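Ticket: Lounge lights flicker when dimmed
Site: Eynon, ground floor lounge
Status: Open, waiting on part
Opened: Tue 12 June

Reported problem
Ceiling lights in the lounge flicker when the Haltel wall dimmer is set below 60 percent. At full they are steady. Staff first noticed it in January and have been leaving the dimmer all the way up. Now the evening bookings want it lower.

Checked so far
Breaker for the lounge circuit is fine, no trips in the panel log. Opened the wall plate with the power off. Neutral was a little slack, tightened it, no change. Swapped the dimmer with the one from the hallway. The hallway lights work normally on the lounge dimmer, and the lounge lights still flicker on the hallway dimmer. So the dimmer is good. Put both back.

Pulled the Cemier driver above the lounge door. The label gives the dimming type as trailing edge. The dimmer was set to leading edge. Changed it over using the small switch behind the faceplate. Flicker now starts lower but is still there.

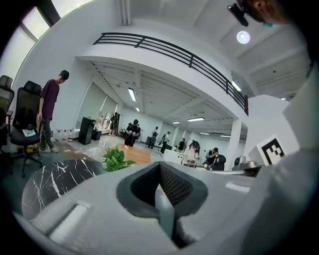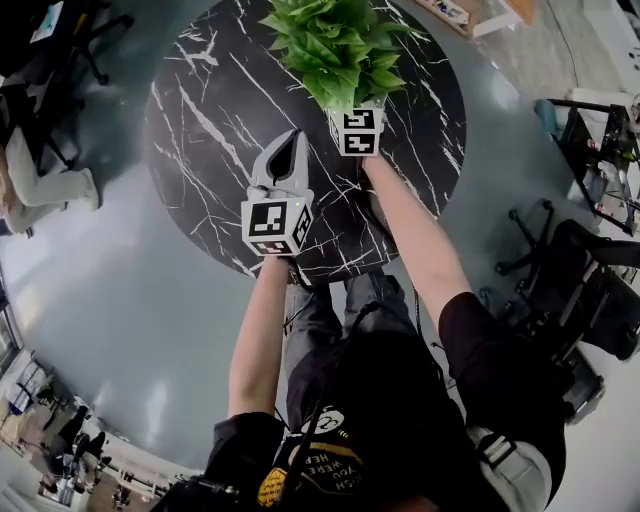
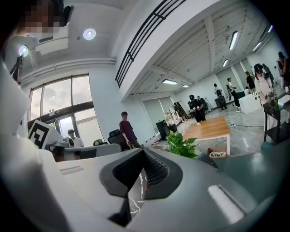 Lounge. First picture has one of the round ceiling lights, second has the round black marble table with the plant on it.

Second visit
Raised the minimum level on the dimmer to 70 to see if that would hide it. It does, but the room is too bright for what they want, so I set it back. Measured at the driver input and the supply is steady. Tried a spare Zikano driver from the van on the same circuit and the flicker was gone at every setting. Ran it for an hour. The spare is not rated for that many fittings so I took it out again.

Next step
Order 2 replacement drivers in the larger size. Leave the dimmer on trailing edge. Until the parts arrive, please keep the lounge at full. Access is through the side door before opening. The table needs to be moved over for the ladder.

Zikano Building Services | Contact support | Back to top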